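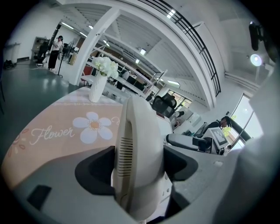 White blooms in a textured vase on the peach daisy cloth.

Artificial flowers for a table you use every day

I love fake flowers and I'm not shy about it! A good bunch of artificial hydrangeas can stay on the table all winter, and all it asks for is a bit of care when you first bring it home.

Fluff first. Stems get squashed flat in shipping, so open every petal with your fingers, working from the middle out. If the creases won't budge, a hair dryer on low for a few seconds usually relaxes them (keep it moving, and test one petal at the back).

Cut the stems shorter than you think. Mine were 13 inches and I took 2 off with wire cutters — please don't use your good scissors, I ruined a pair that way. A big round bunch looks best sitting low, with the heads almost resting on the rim and a few leaves poking out.

Weigh down the vase. Dry rice or clean pebbles in the bottom will do it, and you'll be glad of it if there's a fan running or people are always bumping the table.

White flowers go with just about anything, so have fun with the cloth! I like peach under them, and a big printed daisy is so cheerful. Set the vase off to one side of the print so you still get to see it.

For dust, use a soft makeup brush once a week. Iida Hirvonen wrote in to say she shakes hers in a paper bag with a little salt, and I tried it — wonderful on fabric petals, not so great on the foam kind.

Wipe-clean cloths get a damp sponge and a drop of dish soap. Roll them on a cardboard tube for storage, print side out, and the fold lines never get started.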